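## 4. Recording Demonstrations with the Hand-Held Gripper

This section applies to operators who record pick-and-place demonstrations for the Dremura training library. Operators must have completed the station check in Section 3 before starting.

### 4.1 Preparing the station

1. Clear the tabletop of everything except the item named on the task card.
2. Turn on the overhead lights and leave them at the same setting for the whole session.
3. Wipe the camera lens with the cloth supplied in the Wandesby kit.
4. Open and close the gripper 6 times. Both fingers must move freely and return to the full open position.
5. Check the foam pads. Light fraying along the edges is acceptable. Replace a pad that has lifted from the finger or that shows bare plastic on its gripping face.

**Caution:** Keep fingertips away from the pivots while the gripper is closing.

### 4.2 Placing the item

Soft packaging, such as snack bags and refill pouches, is recorded under item class Beveo. Lay the bag on its side, toward the far part of the table, and leave any creases as they are. Do not smooth the film between takes. The learning system needs to meet the same package in many shapes, and a bag that is flattened every time teaches it very little.

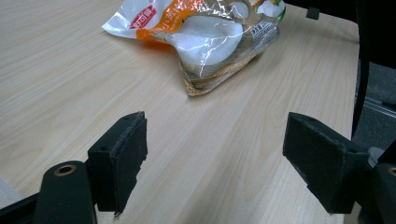 Begin each take with the fingers fully open and the item in view beyond them. The gripper should be low over the table, with bare surface between the pads. Hold this position until the recorder gives a single tone.

### 4.3 Recording a take

1. Press the record button and wait for the tone.
2. Move toward the item at a steady pace. Avoid stopping partway.
3. Close the fingers on a fold or raised area of the film.
4. Lift the item clear of the table and hold it for the count shown on the task card.
5. Set the item down, open the fingers fully, and withdraw.
6. Press the record button again to end the take.

Turn or shift the item before the next take. A full set for one item is 100 takes. Operators must rest for at least 7 minutes at the halfway point.

**Note:** A missed grasp is not grounds for deleting a take. Mark it "Miss" in the Adugna log and continue. Delete a take only if the lens was covered or a hand entered the view.

**Caution:** Glossy film can throw bright reflections into the lens. If the preview shows a white patch that hides the item, turn the item slightly. Do not dim the lights.

### 4.4 Closing the session

1. Dock the gripper and confirm that the upload light is green.
2. Enter the item class, the number of takes, and the number marked "Miss."
3. Return the item to its numbered tray.

The recorder stores up to 2000 takes. Uploads are reviewed each Thursday, and sets that need to be repeated are returned to the operator with comments. Requests for new item classes should be sent to Gebremedhin Kahsay, station supervisor, before any recording is made.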